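Home | Furniture Help | Tables | Seating | Storage | Ask the Community | Log In

Coffee table arrived with one leg short, repair or send back?

Posted in Tables by Dalal Obeidat

I bought a Fetstead coffee table in February from a shop that was closing out its floor stock. It's solid mango wood, with four turned legs that screw into metal plates under the top. The listing said handmade and final sale except for shipping damage.

It rocks. At first I blamed my floor, which is old, so I moved it to the kitchen where the tile is flat, and it still rocks. I measured all four legs and one is shorter than the other three by the thickness of two stacked quarters. The plates look level and all the screws are tight.

I wrote to the shop and they said small variations are normal in handmade pieces and offered me a 50 dollar credit. I paid 279 for the table. I do like it, and it fits the room better than anything else I looked at. My questions are whether I can fix the leg without making it look bad, and whether I should be pushing for more than a credit. I have a drill, a hand saw and some sandpaper, but I've never done any real woodwork. 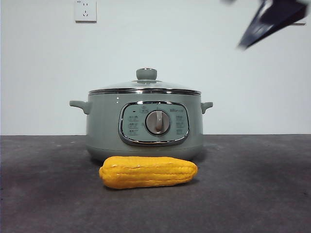 I should add that the legs have a dark stain and the bottoms are bare wood. There are no glides or feet on them. I also have a wool rug that the table will sit on most of the time, but I'd like it to stand properly without the rug.

3 replies

Jihad Twal

Put felt pads under it. Done.

Sawsan Daher

Pads are close to the right answer, but one pad under one leg will crush down in a few months and you'll be back where you started. I'd do it this way.

Before anything else, swap the short leg with the one diagonally across from it and see if the rock moves with it. If the rock stays at the same corner, the leg isn't the whole problem and the plate or the top is off. Turned legs that thread into plates can also bottom out before they seat all the way, so look for a gap at the top of each one. I had a Bristato side table where a blob of glue in the plate was holding one leg out. I scraped it off with a nail and the table was fine.

If it really is the leg, don't cut the other three. People start trimming, take too much off one, then trim the rest to match, and end up with a table four inches lower than they bought. Add to the short one. Adjustable screw-in glides are cheap and come in packs of four. Turn the table upside down on a blanket, mark the center of each leg bottom, drill a pilot hole a little narrower than the threaded part, and tap in the insert. Wrap a piece of tape around the drill bit so you know when to stop. Put glides on all four legs so they match, then turn the one on the short leg out until the rocking stops. Set it up on the tile, not on the rug.

You'll raise the whole table a little. With a dark glide you won't see it unless you're lying on the floor.

As for the shop, I would take the credit only if there's something else there you want. Ask for the same amount as a refund to your card. A leg that is visibly short is a defect in my book - handmade or not - but with a final sale you don't have a lot to bargain with. Send them a photo with a ruler next to the leg and keep it polite.

Trinity Schumacher

Agree with Sawsan on the glides. I'd only add that mango can split near the end of the leg if you hammer an insert into a tight hole. Drill a scrap piece first and test the fit. A bit of candle wax on the threads helps too.

I don't agree about the refund though. We bought a Tambunan bench with a similar problem and the shop took it back after I asked twice, and that was marked final sale as well. Read the wording on your receipt. Mine said "as described", and the description said nothing about uneven legs. If you want to keep the table this doesn't matter much, but hold off on drilling until they've given you a final answer. They won't take it back with holes in it.

Reply from Dalal Obeidat

Swapped the legs and the rock moved, so it's the leg. No glue in the plates that I could find. I've asked for the refund to my card and will wait on the drilling. Thank you.

Related in Tables
Water ring on a Skorer sideboard, oil finish
How high should a coffee table be next to a low sofa?
Glass top slides on metal base
Removing old felt pads without pulling the stain
Is mango wood all right in a damp room?

Contact | Posting Rules | Privacy | Back to top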